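Wednesday, way too late to be typing

Quick one before I crash. The bimanual runs finished this afternoon and I promised Ruth I'd write the numbers down somewhere she can find them, so, blog it is.

Background if you missed the last post: two arms, one policy, trained on teleop demos. We started from the Skanel recipe (predict a chunk of actions, run the chunk, predict again) and it was fine with one arm. With two it got twitchy. Left arm commits to something, right arm is still playing out an old chunk, they disagree, stall. Lots of stalling.

So the change is tiny. Both arms still get their own chunk but each one also sees the last bit of the other arm's plan before it makes a new one. Ruth Lozano's idea from back in May, I argued against it for weeks. Sorry Ruth.

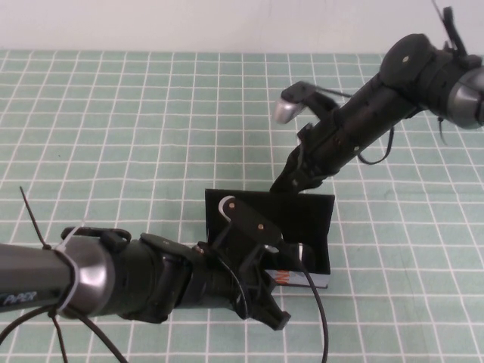 Demos were the slow part. We ended up with 200 good ones out of a lot more bad ones, and I got pickier as I went — anything with a long pause got tossed, becuase the policy learns pauses better than it learns anything else. The box task is the one I care about most. Both grippers have to work right up against the same black tray, left one coming in nearly flat across the front, right one sloping down toward the back wall, so there's really no room for one arm to ignore the other. If the plans drift apart it shows up right there.

Numbers. Shared-plan version: 83 percent success on the box task. Old version with the same demos was well under that, I need to rerun it with the same seeds before I put a figure in public. Average over 4 training seeds, not just the best one (looking at you, me, last year).

Stuff that still doesnt work:

Thin flat things. Grippers close on nothing, policy carries on like it's holding something.

Latency. Loop is around 900 ms when the logger is on. Way too slow. Restrepo branch fixes some of it, haven't merged.

Moving the tray far from where the demos had it. Falls apart fast.

Next up is the Jolura baseline, same demos, same seeds. Config files go in the Stistley folder tomorrow once I clean out my hardcoded paths. Ok, bed.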